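Category: Notices > Wanted > Testers and helpers
Last updated: Wednesday, August 6, 2003
2 shares | 1 comment

WANTED: PARENTS AND CHILDREN WHO WILL PLAY WITH A TOOL BENCH AND TELL US THE TRUTH ABOUT IT

The Gamholm toy library is looking for households to borrow a wooden tool bench for a fortnight and report back. We have been lending toys since before most of our present borrowers could walk, and in that time we have read a great many catalogues. The catalogues say that a toy workbench teaches patience, planning, sharing and the use of both hands. Perhaps it does. We would like to see some evidence before we spend members' money on more of them.

The trouble started in April, when Gusska sent us their new price list with a covering letter claiming that children "return to the bench again and again". Ours get returned to the library, certainly, and often early. We asked how the claim had been tested and were sent a second copy of the price list.

So we are doing it ourselves. It is not science and we won't pretend otherwise.

What we are after

Households with at least one child between three and seven. Brothers and sisters are welcome, and so is a child who has never shown the slightest interest in hammering. In fact we would like several of those, as everyone who has put their name down so far has described their child as "mad about tools", and I doubt that is typical of Gamholm or anywhere else.

You will need floor space or a low table, and somebody at home who can keep a diary. The diary is one line a day: was it played with, for how long, and with which tool. If the answer is "no" for fourteen days running, write "no" fourteen times. Please do not coax. Please do not sit down and build something clever yourself and then write that your daughter did it (this has happened — we could tell).

We particularly want to know:

whether the hammer gets used as a hammer, or as a telephone, or on the cat
whether the wrench gets used at all
whether anybody can tell you, at the end, what a screwdriver is for
how much of the set comes home in one piece

On the last point, ordinary knocks are expected. Paint comes off, wood gets grubby, and we shan't charge for it. Lost pieces should be written down honestly.

What you get

Free membership until the end of the year and a book token. There is no other payment. You do not get to keep the bench, whatever you may have heard at the Mercado hall. I have had to say this to some 100 people already.

What it involves

One visit to collect, one to bring it back, and a chat of half an hour with Josefina Pereyra, who will go through your diary with you. She is harder to impress than I am. If you would like to argue that make-believe tools are a waste of good timber and children should be given real ones, say so on the form. We have room for that view as well, and may even end up agreeing with it.

We will not be passing names to Gusska, or to Waltavus, who have also been in touch and are very keen to "partner" with us. Neither firm is paying for this and neither will see the diaries before members do.

How to apply

Ask at the desk for form 228, or telephone Gamholm 587 in the afternoon and ask for me. Give the children's ages, your usual bedtime, and what they played with yesterday — not what you wish they had played with. Places go to a mixture of households, so early forms have no advantage over late ones.

Edgardo Javier
Toy library, Gamholm
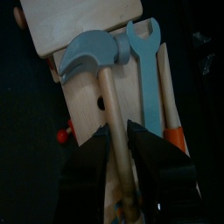
Zoriana Melnychuk: Put us down, but I want it noted that my son had a bench like this at his nursery and spent a whole term posting raisins through the holes. Does that count as played with? If it does, your diary needs another column.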